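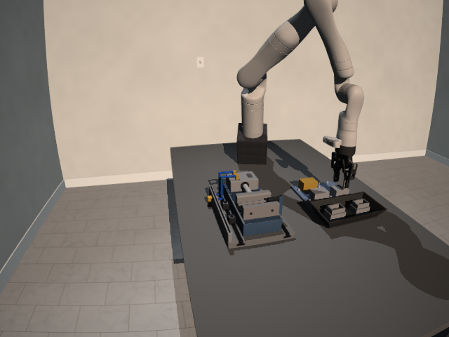
Re: [cell-planning] tending cell budget, what goes in the August request

Answering inline bc I have to be out of here by 4 and won't get back to this untill next week.

> Can somebody send the list for the tending cell at Wustmont
> before the numbers get locked? Finance wants one line per item,
> no lump sums. Also I still don't see why we need to pay for the
> fixture work now. Can't the arm get bought this year and the rest
> next year? And is the Feleo quote still good?

Feleo quote is good for 6 weeks from when they sent it, so yes, but barely. Ask them to extend in writing. They did last year.

On splitting it: please no. We did that with the Dronis cell, arm sat under a tarp for 18 months waiting on a vise and a plate. Arm was the easy part to buy. Everything it has to pick from and put into is where the time went.

The layout in the sim is close enough to price from. Arm on a pedestal at the back of the table, vise out in the middle, plate and tray off to the side of it, all within reach on paper. I would not order off of it yet but the line items aren't going to change much.

So, one line each like they want:

1. Arm and controller. Feleo quote as is. Don't let them add the extended warranty, we never used the last one.

2. Pedestal. Get our shop to quote it too, Feleo's price is silly for a box.

3. Gripper, plus one spare set of fingers. Put the spares in NOW. If they go in later they come out of maintenance and maintenance will say no.

4. Vise with powered actuation. This is the one I'd protect if anything gets cut. Tambunan has two versions, we want the one with the position feedback. Adds 4000 over the plain one and it's worth it, otherwise the arm has no idea if the jaws closed on a part or on nothing.

5. Plate and tray for the parts. Cheap but needs its own line. The tray can sit at an angle to the plate like it does in the sim, but whoever machines the plate needs to leave room for the fingers between blocks. Right now the gripper comes straight down on the small gray block at the back right of the group, with the yellow-orange one back there beside it and more gray ones in front. Fine on a screen. I want to see the finger clearance on a drawing before we pay for metal. 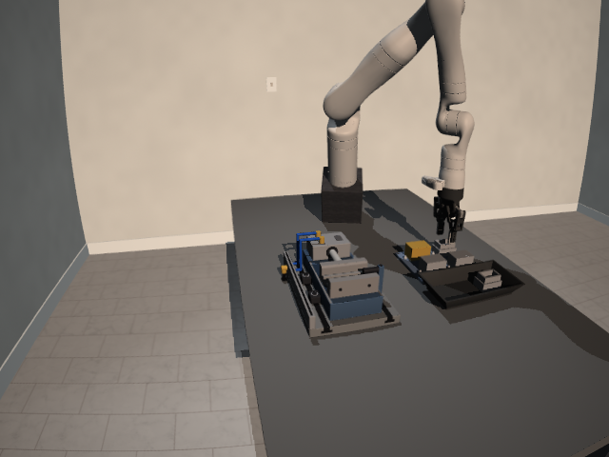
6. Integration hours. Whatever number you have, it's low. Use what Dronis really cost us, not what we asked for.

Not on the list, should be: guarding. The model has bare walls and a tile floor and no fence, so it didn't get priced. Safety will ask first thing. Get 2 quotes, Tambunan does panels also.

Also not on the list: power drop and air. Facilities charges us for both, check if the air line at Wustmont even goes to that side of the room.

> Do we need to pay for another seat of the simulation software?

No. One seat is enough if people close it when they go home. Please close it when you go home.

> Who signs off on the part mix?

Production does, and they haven't. If the blocks get bigger than what we modeled then lines 3 and 5 both move. I'd put a note in the request that says so. Don't hide it in a contingency, they strip contingency out every time

Send me the spreadsheet when its filled in and I'll look at it tonight, probably from my phone so keep the columns narrow.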